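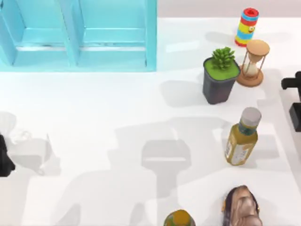

Figure 3. Simulated tabletop for the shelf task, seen from above. The light-blue unit with two compartments is at the upper left. The objects on the right include a ring stacking toy, an hourglass, a potted succulent and an upright bottle. The grippers of the two arms reach in from the left and right sides.

4. Collecting the demonstrations

4.1 Task and layout

The shelf task asks a pair of arms to move objects from an open table into a shelf with two compartments. An instruction names one object and one compartment, and the episode ends when the object is at rest inside that compartment or when the time limit is reached. We chose the task for the Drakden set because it is easy to state and still calls for choices that a short script handles poorly: which arm should reach, where to grasp, and whether the object has to be handed from one arm to the other before it can be placed.

The layout in Figure 3 is typical. The shelf is on one side and most of the objects are on the other, so the arm closest to an object is often not the arm closest to its goal. Objects are drawn from the Vandstead library, which mixes toys, household goods, plants, food and drink containers. Their positions and headings are sampled again at the start of every episode. We reject a layout only if two objects overlap or if an object would start inside the shelf. Objects that stand close together, such as the succulent and the hourglass in the figure, are kept. They force the operator to pick an approach that does not knock the neighbor over, and we wanted that behavior in the data.

Clear objects are also kept. Against a white table they can be very hard to see, and an early version of the sampler left them out. We put them back after finding that a policy trained without them would drive a gripper straight through the space they occupied.

4.2 Operators and interface

Demonstrations were given by teleoperation. Each operator held two hand controllers, one per arm, and watched the simulated table on a monitor. They could switch between the overhead view and the view from either wrist at any time. The views they used were not recorded as part of the policy input, but the switch times were logged and are released with the data.

Operators had one practice session before their episodes counted. They were told to finish the task at a comfortable speed and to recover from mistakes where possible. If an object tipped over, they could pick it up from its new pose and carry on. Such episodes are marked with a recovery flag. If an object left the table, the episode was stopped and thrown out.

In total we collected 2000 episodes of the shelf task. Of these, 792 contain a handover between the arms. We did not ask for handovers or forbid them, so the share reflects what the operators found convenient with the layouts they were given.

4.3 Rendering

Joint positions, gripper commands and object poses are stored for every step, and the images are rendered afterward from this record. Separating the two stages let us change lighting and surface colors without asking anyone to repeat an episode. Each episode is rendered 3 times with different light positions.

Shadows are left on in all versions. With lights placed above the arms, the links and grippers cast large gray shapes over the middle of the table, and these move whenever the arms move. In a first round of training with the Brilmont renderer we had turned shadows off to save time. Policies from that round did well on images without shadows and poorly once shadows were added, with many false reaches toward the dark shape of the gripper. Training on the shadowed images removed most of these errors (Section 5.2).

4.4 Filtering and labels

Every episode was replayed once from the stored commands. If the replay ended with the object in a different compartment from the original, or outside the shelf, the episode was dropped and collected again with a new layout. The remaining episodes were split into reach, grasp, carry, handover and place segments using the Gajewski contact rules, with thresholds as given in Appendix B. Segment borders were then checked by 2 annotators, who could move a border but could not add a new segment type. Where they disagreed, we kept the earlier border.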